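Nivitz Planner: Motion Planning for Desktop PC Disassembly
Project report, Okabe Lab course, February 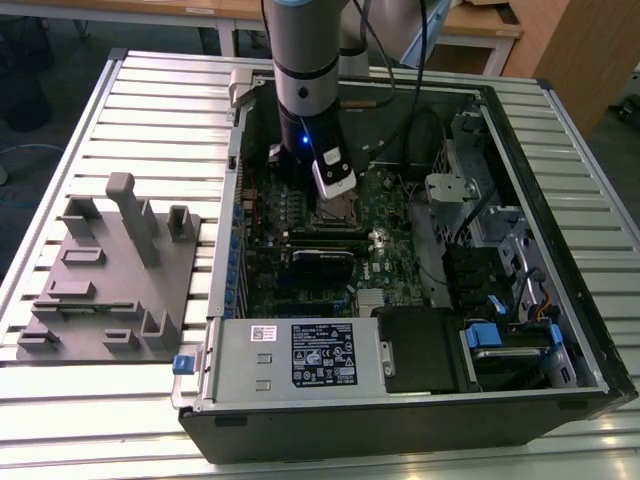

Figure 1. Arm over the open tower case, fixture plate on the left.

We wrote a planner that picks the order of parts and checks each path against the case walls. The first version took 1830 ms per query. Caching the collision mesh brought it to 503 ms. Two faults remain: cables are not modeled, and the planner does not retry after a failed grasp.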